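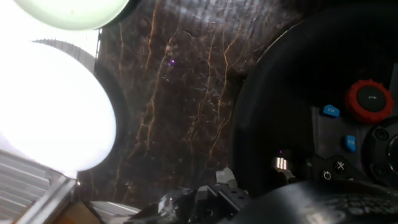 Dark brown marble pattern with orange veins

October 21, 2020
by Ditte Eyvindsson

Search the archive Search Advanced

Cluvevow list > Phones > Battery and charging

Re: Donon turns off at 31 percent

jendovero wrote:

> My Donon is 3 years old and since the update in September it
> turns off by itself when the battery shows 31 or 30 percent.
> If I plug it in, it starts again and shows the same number as
> before. Is the battery finished, or is it the software? I do not
> want to pay for a new battery if the next update will repair it.
> I charge with a Juhl charger, always overnight.

Hello jendovero and hello all,

I had the same problem with the same phone, so I will write what I did and what I found. I am not a technician, please correct me where I am wrong.

My first thought was also the update. But I believe the update only made visible what was already there. The percentage on the screen is an estimate. An old battery can hold its voltage quite well when the phone is doing little, and then the voltage drops suddenly when you open the camera or make a call in a place with bad signal. The phone sees the low voltage and turns off to protect itself. After you connect the charger, the voltage comes up again and the old number comes back. This is exactly what you describe.

To test this, please write down what you were doing each time it turned off. In my case it was the camera almost every time, and never when I was only reading. If yours also turns off when it lies on the table with the screen dark, then I would think more about the software.
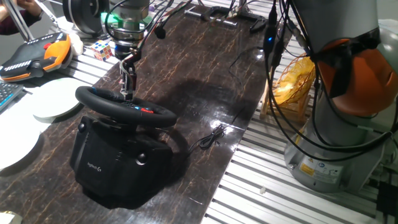
The battery page in the settings has also a small line with the charge counter, and you should look at it before you decide. On my phone it said 1,324 mAh directly after a full charge, much less than I expected. It is easy to miss this line. In the dark theme the text is gray on black, as difficult to see as the faint gray "logitech G" on the black base of the racing wheel, so please change to the light theme before you search for it. Scroll to the bottom, under the list of apps. If you do not have the line, you probably have the older menu and I do not know where they put it there.

Some people advise to empty the phone completely and then charge it to full, so that the estimate is corrected. I did this one time. The number on the screen became more honest – it went down faster and the phone turned off near 3 percent – but of course the phone did not run any longer than before. I would not repeat it often with an old battery.

About the charger: I also use a Juhl and I do not think it is guilty. I tried another one for a week and saw no difference. Charging overnight is maybe not ideal for the battery, but I have done it with every phone I owned and I will not start to worry now.

In the end I let a repair shop change the battery. They needed one afternoon, and the shutdowns stopped. Ask before you leave the phone if they glue the back cover again with new adhesive. Mine was a little open at one corner and I had to go back – this was more annoying than the battery itself.

Please make a backup first, and tell us the number from the charge counter when you have it. I would like to compare.

Best regards,
Ditte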